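Plurnener course, robot learning block
Handout 4, collecting demos (11 June 2018)

Picks up where handout 3 stopped. Bring the Zulero login, no login no lab time.

What we need per task
- 200 demos, simulator only for now. Real arm in August if the Pugh lab has a slot
- one demo = start pose to end pose, one file
- camera stream + joint angles + gripper command, all on the same clock. Check the clock first!!

Why so many: the policy copies what it sees. If every start looks alike it learns one path and falls over when the object moves a little. So shift the object every time. Shift the arm start too, people forget that one.

Teleop
Slow near the object, fast elsewhere is fine. Don't stop dead halfway, long pauses end up in the data and the policy learns to wait. Lots of last year's runs just hung there. If you have to think, scrap it and restart.

Keep or drop
- dropped object: drop the demo, but save it in the "fail" folder, we use those in handout 5
- missed grasp then recovered: keep, tag it "recover"
- clock drift: drop
- 2 people per station, one drives one tags. Swap after 30 demos, hands get sloppy

Wrist view
The policy only gets this camera in week one. Check that you can see both fingers and the object when the gripper is closed. If the fingers hide the object completly the view is no use, fix the mount in the Olau config and reload.
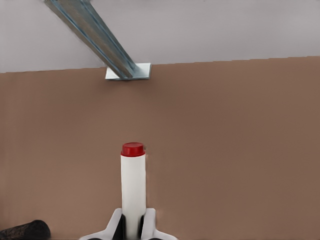

Fig. 1. Simulator view, bottle held between the two fingers, black pads on the inner faces.

Look at the pads when you tag a grasp. Tag frame = first frame with both pads on the object, not when the close command goes out. There is a lag and it is not constant.

Hand in: zip of the demos, tag file, half a page on what you threw out and why. File names as in handout 2, no spaces pls. Late zips dont get merged into the shared set.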